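Folding small stuff on the bed, yes or no?
Print this thread | E-mail this thread

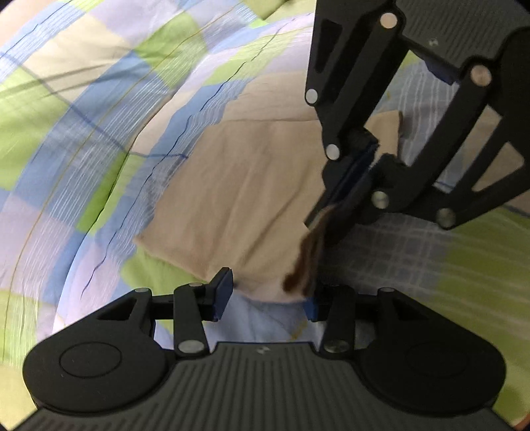 Tan cloth on the green and blue quilt, mid-fold

tukurton_mom
OK so I do all my small laundry on top of the bed because the dryer top is always covered in junk. My problem is the tan cloths. I get one corner up and the bottom one tucks itself under, every time! Do you fold in thirds or in half? I have 27 of these things in assorted sizes and my drawer won't close.

Workus31
Thirds. And get off the bed, a quilt is too squishy. Kitchen table, flat hand, done.

pennyfold
Disagree with Workus, I've folded on my bed for 30 years and my back thanks me. Shake it out first, then lay it down. Love the quilt btw, is that lavender in there too?

tukurton_mom
Yep, lavender and cream! My aunt in Tukurton made it. What about the dark brown strip, does anybody fold those or just roll them?

Dinesh Rodrigues
Roll. I keep mine in a shoebox. Looks kind of ragged at the end, I'd trim that before it goes through the wash again.

Workus31
Trim it and it'll just fray more. Hem it or toss it.

Dinesh Rodrigues
Pinking shears, Workus. Had mine since June and no fraying so far.

pennyfold
Half, then half again, for the cloths. Thirds are for towels

Print this thread | E-mail this thread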